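Postmont Pressing Plant Open Day: A Visit Report

I've bought records since high school and had never once seen one being made, so when Postmont opened its doors for an afternoon in February I signed up within the hour. 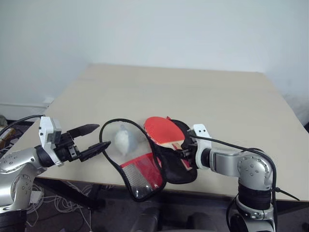 The plant sits behind a tile warehouse at the far end of Tanasarn Road, and you hear it before you find the door. Visitors went through in small groups, starting at 2 in the afternoon, and mine got the press floor first. What a room! It smells like hot crayons. The vinyl comes in as pellets, gets squeezed into a warm puck the size of a hamburger patty, and then the press closes on it with a hiss and there's your record, ragged edge and all, waiting to be trimmed.

Our guide let us pass around a test pressing of the new Geten twelve-inch, a slow, dubby house thing with a bassline that takes its time. The A side runs 13 minutes, so the cut had to be quieter than the label wanted. She told us they went back and forth on it for weeks. I'd always assumed loudness was a mastering choice and left it there, but side length eats into it more than I knew – the grooves need room to swing, and bass needs the most room of all.

Next came the listening room, small and very dead, with two turntables and a pair of old gray monitors. Someone sits in there and plays records from the run start to finish, listening for clicks. We heard the same eight bars from a good copy and a rejected one. I caught the difference on the second try, and I'm still pleased with myself.

The Geten order was 600 copies. The biggest job on the wall chart was a Trustance compilation at 3,893, an odd number that got a laugh (apparently the label counts its preorders and presses exactly that).

Upstairs there was coffee, a crate of overstock, and a DJ playing nothing but records pressed in the building. I stayed far too long and came home with three, including a deep house reissue with a slightly off-center label that I like better for it.

Parking is tight, so take the bus if you can. The sleeve printing area was closed this time – I'd go back just for that.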